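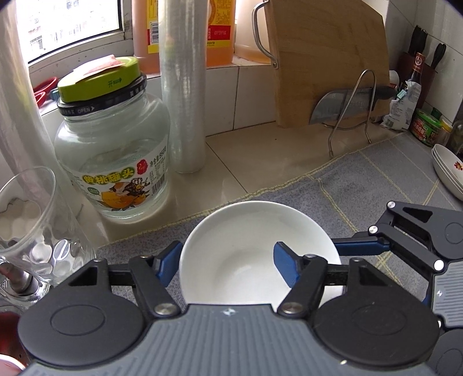

White bowl on the gray cloth with the pale yellow stripes.

Jamwood: a pile of home recipes, cleaned up and typed out

Hi! Jamwood is a set of 313 home recipes in plain text, collected from four kitchens and typed up over one long winter and most of a spring. I started it for my own family, then Leonor Serrano asked if she could put her grandmother's soups in, and after that it got away from me a bit (in a good way).

Everything is in the recipes folder, one file per dish. There's also a file called index.csv, which lists every recipe with its title, who it came from, how many people it feeds and what language it was first written in. If you only want to cook dinner, open the index, find something that sounds nice and go. If you want to do something nerdier with the files, keep reading.

What's in the files

Each recipe has a title, a source line, the ingredients, the steps, and sometimes a note at the bottom. The notes are my favorite part. I left them pretty much as people gave them to me, so you'll get things like "my sister puts raisins in this, do not let her" and one that is just a bus timetable written on the back of the card. I typed that in too.

Amounts are given twice wherever I could manage it, once the way the cook wrote them and once in grams or milliliters. The field called amount_original is the cook's version. The field called amount_metric is mine, and if the two disagree, trust the cook! A "coffee cup" in Leonor's recipes is a small one. A "cup" in Shahzad Arain's recipes is whatever mug was closest, and he told me so himself, so for his I had him make the dish while I weighed things. We did that for 13 of them before he got tired of me. The rest of his have amount_metric left blank.

Oven temperatures are in Fahrenheit with Celsius after. Valter Salgado's cards mostly said "hot oven" or "bread oven," and I've read those as 425 and 450. He looked over the breads and said fine. He has not looked over the cakes yet.

Where it all came from

Valter's recipes are the biggest group and came in a shoebox, in Portuguese, in at least three people's handwriting. Tomás Sampaio did the first pass at reading them and I did the typing. Some words beat both of us. Those are marked [?] in the text and I'd love help with them, especially in the file called carne-de-domingo, where the whole second step is [?] [?] and then "until it is enough."

Leonor's came as voice messages, which was a joy and also a nightmare, she talks fast and does the dishes at the same time. Shahzad's came from a notebook plus a lot of texting back and forth. Mine are from index cards and the inside cover of a phone book.

Everybody has said yes to sharing. A few people asked for first names to be left out of the notes, and I've swapped those for "a cousin" or "a neighbor." If you spot one I missed, tell me and I'll fix it the same day.

How to use it

Download the folder and unzip it. The files are UTF-8, and if your accents come out as garbage it's nearly always the spreadsheet program guessing wrong when it opens the index. Import it instead of double-clicking, and pick UTF-8 when it asks.

Servings are a number where I had one. Where a cook gave a range I kept the smaller number in the servings field and put the full range in the note. One recipe says it feeds 60. That's the parish stew, it's real, and you can cut it down, but go easy on the bay leaf when you do.

Things I know are wrong

The tags are a mess. I changed my mind halfway through on whether a thick soup is a soup or a stew, so please search both.

There are duplicates. Valter's shoebox had the same rice pudding four times with tiny differences, and I kept all four, because I couldn't tell which one was the keeper and neither could he. They're rice-pudding-a through rice-pudding-d. I like c.

Nearly all the cooks are from two countries and one of the kitchens (mine) is really just casseroles. Please don't treat this as a picture of what anybody's national cooking looks like! It's what these people make at home.

Allergens are not tagged at all. I thought about it and decided I'd get it wrong, and wrong is worse than blank here. Read the ingredients.

The canning recipes are in their own folder called old-canning. They're there for reading. Several use methods that aren't considered safe anymore, so get your jar times from a current, tested guide and enjoy the stories.

What changed lately

In June I fixed the bean salad (it called for 900 grams of salt, sorry, that was beans), added the missing last step to two of Leonor's soups, and renamed all the files so there are no spaces in them. If you had links to the old names they'll break.

Sharing and fixing

Copy it, print it, cook from it, put it in your own project. Please keep the source line with each recipe so the cooks get their credit. Please don't sell it as a cookbook without asking them first.

For corrections, open an issue with the file name in the title, or just send me a message. I usually get to these on Monday evenings. Photos of how your rice pudding came out are very welcome.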